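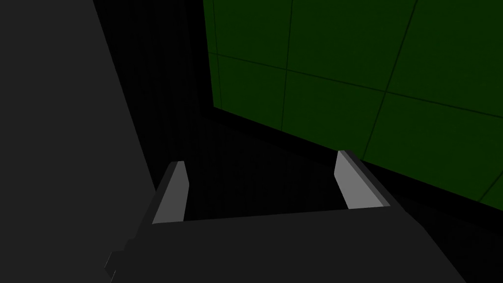 **mossbank44:** Two years in the same apartment and I still say you're all overthinking the curtains. Get the ones that touch the floor, hang them high, done. The OP asked about street noise and we're on page three arguing about hem length.

**gravelpit:** Hem length IS about noise though. I'm on the corner of Jacobs and Wasumdale, second floor, buses until midnight. My old curtains stopped at the sill and did nothing. I swapped them for the heavy Titex ones, 110 inches long, puddled on the floor like a prom dress, and I could finally hear my own TV. Not silence, but the hiss of the tires went way down.

**tunafishtuesdays:** Sorry, I have to be the grump again. Curtains don't block buses. They soak up echo inside the room, so it *feels* quieter. The low rumble comes right through the glass and the wall. I spent $300 on the Titex set in September and sent them back.

**gravelpit:** Did you have them tight to the wall on the sides? Mine wrap around on a bent rod. When I had them on a straight rod there was a gap you could put your fist through, and I wasn't impressed either.

**tunafishtuesdays:** Straight rod, okay, fair. I still don't think a bent rod stops a diesel engine.

**OP (lowhum):** Hi, it's me, the person with the problem! Thanks for all this. To answer the earlier stuff: I rent, so no new windows. The bedroom faces the street, one big window, old wood sashes that rattle. My landlord says I can put up anything that comes down again without a mark. The worst is 5:40 in the morning when the delivery trucks start backing up – that beeping goes right through my skull.

**pinstripe_otter:** If the sashes rattle, fix that before you buy anything! Rope caulk. It's cheap, it's gray, it looks like chewed gum, and it peels off in spring. I pushed it into every crack with my thumb and the beeping turned into sort of a distant cricket. I did that first and then never got around to the curtains (they're still in my cart).

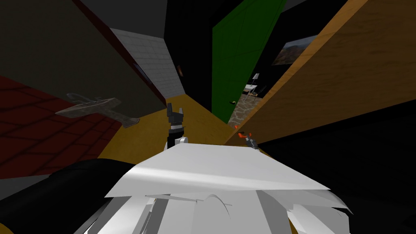 **lowhum:** Okay, so can I still open the window once the rope caulk is in?

**pinstripe_otter:** Only if you pull it out first, and then you'll want a fresh piece when you close up again. I leave mine shut all winter and crack the kitchen window when I need air.

**mossbank44:** Fine, caulk first, then long curtains. I can live with that.

**tunafishtuesdays:** Caulk I agree with 100%. Beeping is high-pitched and it sneaks in through gaps, so that's the right tool. For the rumble, look at a plexiglass insert. Fadness cuts them to size, mine came to $168 for a bedroom window and it pops in with a foam edge. No screws, so the landlord should be okay with it.

**gravelpit:** $168 and you called MY curtains a waste lol

**tunafishtuesdays:** I called them warm and pretty. I also called them a waste.

**lowhum:** Ha. I'm getting the caulk tonight and measuring for the insert this weekend. Does it matter if the window frame isn't square? Mine leans like crazy on the left.

**tunafishtuesdays:** Measure it top, middle and bottom, and both diagonals too, then send them all the numbers. Mine leaned as well and they cut it to match.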